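Trevix Names Selamawit Wolde to Run Its Sports Car Program

Trevix has put Selamawit Wolde in charge of its sports car program, a job that had been open since the spring. She takes over in September and will report directly to chief executive Edith Urrego.

Wolde comes from the chassis side of the company, where she led suspension tuning on the Wukaneo coupe. She also races. She has driven a Wukaneo in club endurance events for 7 seasons, and she finished second in class last year at the Flinitz circuit after starting near the back of the field.
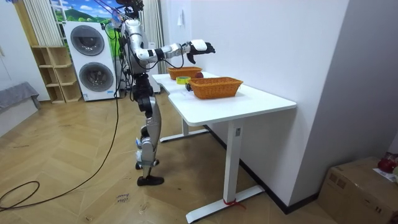 Her first task is the replacement for the Tufa, the small rear-drive roadster that Trevix has sold with few changes for most of a decade. The company has said little about the new car beyond confirming that it will keep a manual transmission and a folding soft top. Urrego told dealers this summer that the target weight is 2,749 pounds, 80 pounds less than the current model.

Wolde said that number is not up for discussion. "Every department has come to me with something it wants to add," she said. "I've asked each of them what they plan to take out."

The engine is still an open question. Trevix builds a turbocharged four-cylinder that would fit with minor changes to the front subframe, and test cars with that engine have been running on public roads in light disguise. Wolde would not say whether it is the final choice. She did say that she has driven the test cars and would like a quicker throttle response at low speed. 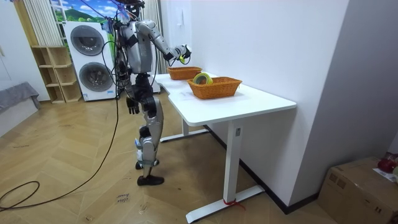 A humanoid robot at a white desk with a woven basket at the far end.

Sales of the Tufa have slipped, but the car still has a loyal following. Trevix delivered 3,059 of them last year, most with the manual. Dealers have been asking for a new one, and several said they have customers who have already offered deposits. The company is not taking any.

Urrego, who keeps an early Tufa at home and drives it to work in good weather, said the roadster does not need to be a big seller to stay in the lineup. It shares its brakes, steering rack and much of its wiring with the Wukaneo, and the two cars are built on the same line.

"It pays its own way," Urrego said. "I want it to keep doing that, and I want it to be more fun than the one in my garage."
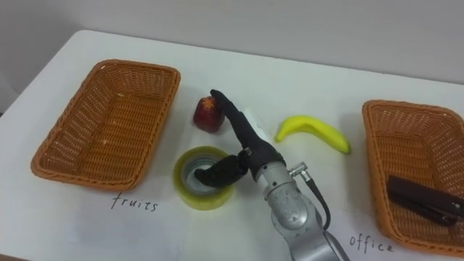
Woven basket on a white tabletop, with the word "fruits" written on the surface.

A track version is also under study. It would come with a fixed roof, a roll cage and a limited-slip differential, and it would be sold through the company's customer racing department without a license plate. Wolde said she would like to enter one at Flinitz herself before any are sold to customers.

Trevix has not set a price or an on-sale date for the new roadster. The current Tufa will stay in production through the end of the model year.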